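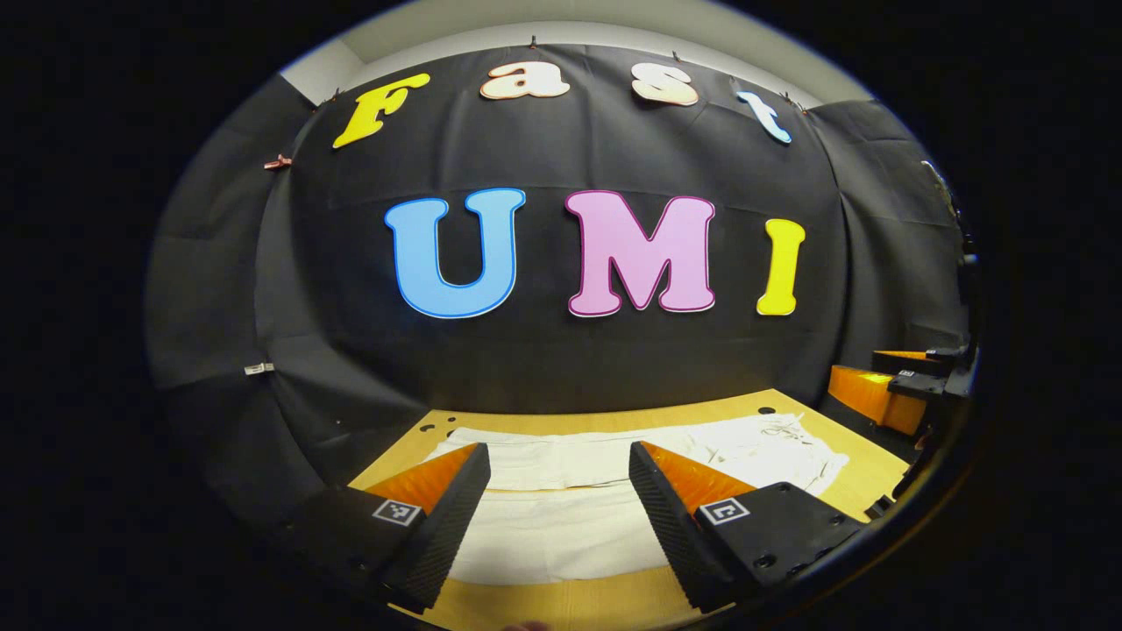 How do I get creases out of a big piece of black cotton before a craft stall? I've got a three metre length that's been folded in a cupboard since November and the fold lines are like tramlines. My iron is rubbish and the stall's on Saturday.

Borislav Spahić
Hang it up tonight and get a steamer on it, working from the top down. I do all my cloths for the Plikstead market this way and it beats wrestling with an ironing board. If you haven't got a steamer, a plant mister of plain water and a good tug along the hem does most of it. Leave it overnight. Really stubborn lines might need 2 goes — mine usually do. And afterwards roll it round a cardboard tube, don't fold it! Fabric shops give the tubes away if you ask nicely. Martens on the high street let me have a couple last time.

Widwood
tumble dryer, damp towel, 18 minutes on low. done

Stisinmont
I'd be a bit careful with the dryer if it's never been washed, I shrank a lovely piece of cotton that way and it ended up short on the table at both ends. If you do iron it, go on the wrong side or put a tea towel over it, black goes shiny ever so easily. Mine's still got a patch by the corner that I hide under the cash tin. Good luck on Saturday, hope it stays dry for you.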